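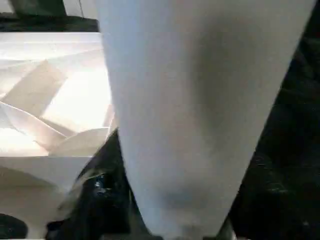 Chapter 6 is about paper and card inside a box. Not the box itself, that was Chapter 5. What goes in with the goods, how it's folded, how much, when to stop. Most students skip it on a first read and come back after the damage exercise. Read it now. Look at how folded pieces sit when they've gone into a white open box like the one at the head of the chapter: every one at its own angle, creased sharply in places, edges curling near the bottom of the heap, shadows wherever one overlaps another. Those shadows are gaps. Gaps are most of what we'll be talking about.

Before you start you should have:

- your notes on box sizes from Chapter 5
- a ruler in inches
- scrap paper and some thin card, any color
- one small box, open top, rim not crushed

No scale needed until section 6.4.

## Words you will need

**Fill.** Anything put in to take up room. Paper, card, air pillows. In this book, paper and card only, the rest is Chapter 9.

**Void.** The room left over. Measured after the goods are in, never before. (Common mistake, costs marks.)

**Crease.** A fold pressed flat. Stiff along its length, weak across it.

**Roll.** A fold that was never pressed. Springs back some. A rolled edge holds a gap open better than a crease does, until something heavy goes on top.

**Nest.** Pieces lying one inside another so they take up less room then they should. Usually an accident. Looks full from above, isn't.

**Rim line.** The top edge of the box. Fill stops at the rim line or slightly over it, depending on the lid. See table 6.2.

## Why angles matter

Take two strips, same size. Lay one on the other, both running the same way. Press. Hardly any give, hardly any height either. Now turn the top one so they cross. More height, more give, same paper. Cheap trick and it works with thin card too.

Do it with a larger sheet across the middle and smaller strips under it and you get a kind of shelf. Goods can rest on it for a short trip. For a long one, no. The sheet sags, the strips underneath shift toward the walls, and you end up with a hollow in the center right where the weight is. The packing class at Nalton ran this as a bench test with 163 boxes and the hollow is the thing to look for in their results (section 6.3). Don't memorize the numbers. Know the shape of the curve.

Folding every piece the same way gives nesting. Folding every piece differently takes forever. Somewhere between. Two kinds of fold, mixed, is what we use for the rest of the chapter.
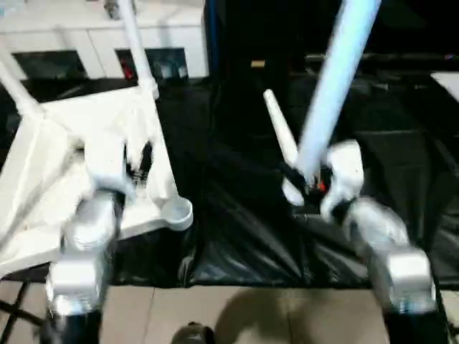 Speed comes into it as well. A careful fold takes time and a packing line doesn't have much. So the exercises are timed from 6.2 on, and the first few tries will be bad, which is fine. Write down the time anyway. Write down what you skipped too: an unpressed crease, a strip that went in flat, a corner you left alone. You'll want that list for the write-up.

## The Uva case

Worked through in full at the end of the chapter, short version now so you know where we're heading.

Uva ships glass jars. One jar per box, paper fill, no card. The order in question was 722 boxes, packed at the Ellis depot over one long shift in December. Early boxes fine. Later ones had fewer pieces and every piece folded the same way, since thats what tired hands do. All of them looked full at the rim line. Almost 600 arrived sound. The rest did not.

Questions to keep in your head while reading:

1. What could the packers have checked without unpacking a box?
2. Would card strips at the corners have helped, or just moved the void?
3. Where in the shift would you put the first check?

No right answer to the third one. There are several wrong ones.

## Measuring a void, quick method

Long method is in 6.4. For now:

Put the goods in. Hold the ruler upright against an inner wall, read off the distance from the top of the goods to the rim. Do all four walls. They won't agree. Take the largest, not the average. Write it on the box in pencil.

Then fill, and press once with a flat hand. Palm, not fingertips. If the fill drops more than half an inch, add a piece and turn it accross the last one. Press again.

Flusetti's tables (Appendix C) give drop limits by weight of goods. Use the 629 column for thin card and the plain column for paper. Mixed fill, use whichever limit is smaller.

Section 6.1 starts with paper alone. Have the box and the scrap ready before you turn the page.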